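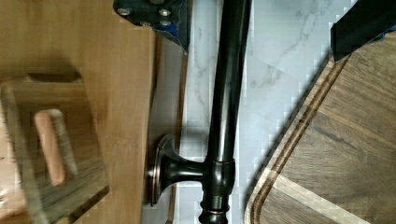
Nov 2, 2025

I came in early, before the heating was warm, and the kitchen cell was still powered down from last night. I like it this way. When the arm is quiet I can put my hands everywhere without asking for permission from the safety panel.

Yesterday evening I wrote on the card by the door: "closing is late on left finger, look at tape." So I started with this. The edge of the gripper plate has blue tape along it, and it goes around the corner where the metal gets narrow. Larasati Wibisono put the tape there in May, when the corner was making small marks on the marble. It is ordinary tape and it does its job, but the end lifts after some weeks and then it collects crumbs and wood dust. I pressed the end with my nail and it came up again at once. I took off the old strip, cleaned the metal with alcohol, waited 5 minutes by the clock, and put a new strip. This time I cut the end round. Larasati says a round end lifts more slowly than a square one. I don't know if it is true, but I have no better idea.

The late closing was not from the tape. I found this out only after I had finished with the tape, of course. There was a thin curl of wood in the guide of the finger, so thin that I saw it only with the lamp from the side. I pulled it out with the tweezers. Then I opened and closed the gripper 50 times from the pendant and listened. Same sound each time. I wrote it in the book.

I checked the bolts of the plate too. They are silver, so the paint marks are easy to see on them, and all the marks were in line. I did not touch them with the wrench. In my first month here I tightened everything that I could reach, every morning, and Mr. Stojanović explained me very politely that a bolt can also be killed by love.

The wrist camera

The picture from the wrist was a little soft yesterday. I wiped the glass with the dry cloth first and then with the damp one. After that I did the near check, with the bronze rod lying on the marble and the walnut board beside it. The rod is a difficult object. It is dark and shiny, and the light makes a copper line on one side, so if the focus is wrong the line becomes fat. The groove in the walnut board is good for the same purpose. Today the line was thin and I was satisfied. Program 1612 accepted the camera on the first try, and I saved the result with my initials.

I had also to move the small block with the long slot. Someone always leaves it on the big light board, and I always forget that it is there until the arm comes down near to it.

The side with the appliances

Before lunch I did the stand with the sensor head. The joints of the stand are stiff, as they should be, but one clamp was turning a little when I pushed it with two fingers. I tightened it a quarter turn and put a new line with the white pen. Then I followed the black cables down with my hand to feel if any of them is pinched. One was lying over a sharp bracket, so I gave it more room and tied it again.

The dust on the slats of the device with the blue light was more than I expected. I used the soft brush, not the air can. Last time the air can only sent the dust to the toaster.

I put the counter back in its working order after this: toaster, then toaster oven, then the white bottle at the end. The striped board in the middle, the caddy with the napkins on the table, the pepper on the left. The black holder with the wooden spoon stands on the right. The spoon is the thing I worry about, as its handle goes high and the arm passes above it on the way home.
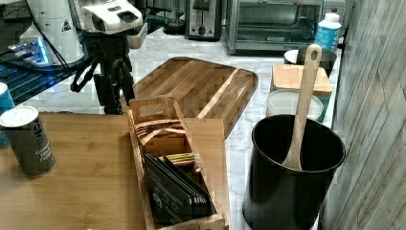

Afternoon

Larasati came from the Brostau office at 2 and we ran the slow test together. She holds the enabling switch and I read the steps aloud. In the Evska layout the home path was higher, so the spoon was never a problem, but with this layout we need to raise one point. She raised it and we ran the path again, slow and then at normal speed. I put the new value in the book and also on the card, in case someone loads the old file.

Then the service lamp did not go off. We looked for a long time in the menus. It was the reminder for the filter, and it has its own button on a page called Gimen, a name which says nothing to either of us. Larasati pressed it and the lamp went off.

For tomorrow: order blue tape, there is maybe one strip left on the roll. Ask Mr. Stojanović for a second pair of tweezers. Look at the left finger again, cold, before anything else is moved.

I went home by the late bus and found the white pen in my coat pocket.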